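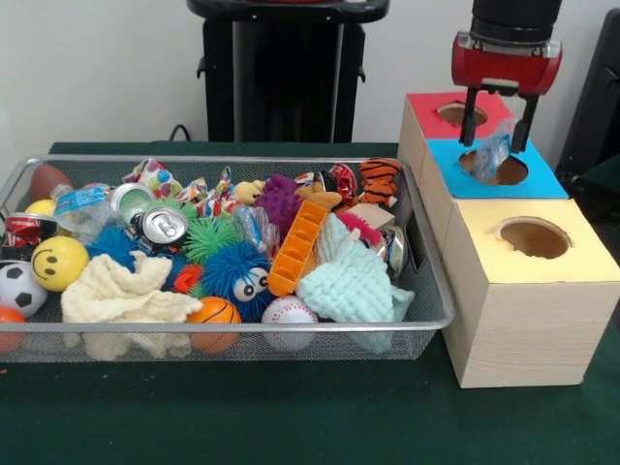

Will it take my shifts? That was the first thing a packer at Rusgate asked me, before I'd even got to the price, and fair enough too!

I sell the Datau Storkham picking arm, so take my word with a grain of salt, but the rosters I've seen change in smaller ways. Somebody still has to load the basket, say what goes where and deal with the odd thing the gripper drops (it does drop things, soft stuff especially).

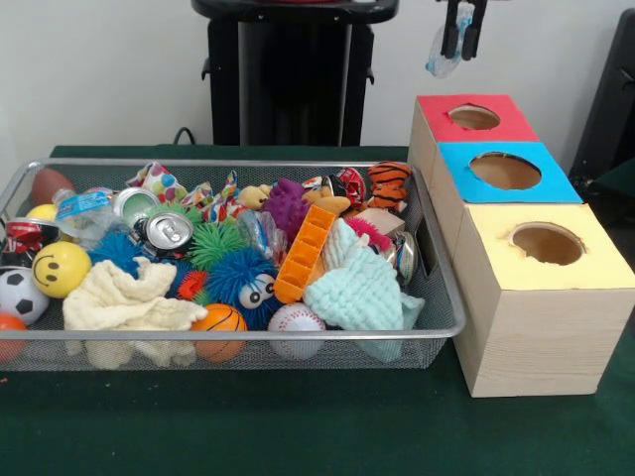

What goes first is the bending and reaching. At Rusgate they moved two people off the returns bench and onto checking, and they organised the changeover themselves over 30 days, which I reckon is why it stuck. 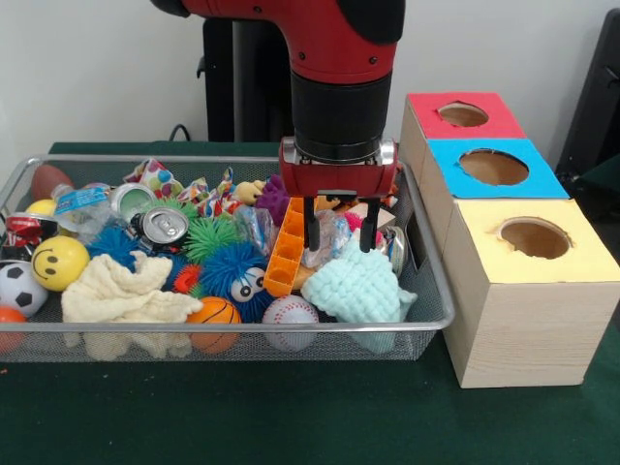
Storkham arm reaching into a mixed basket

Hire is $600 a week with the stand and gripper, or $2000 for the month, and training for your crew is in the price. Spare fingers come in grey or black, 20 to a box.

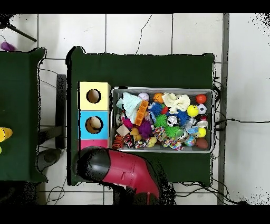 Tamsin Orrell
Workplace Trials, Datau

Ring me before July if you'd like it in for stocktake, and bring your packers along to the demo. They ask better questions than the managers do!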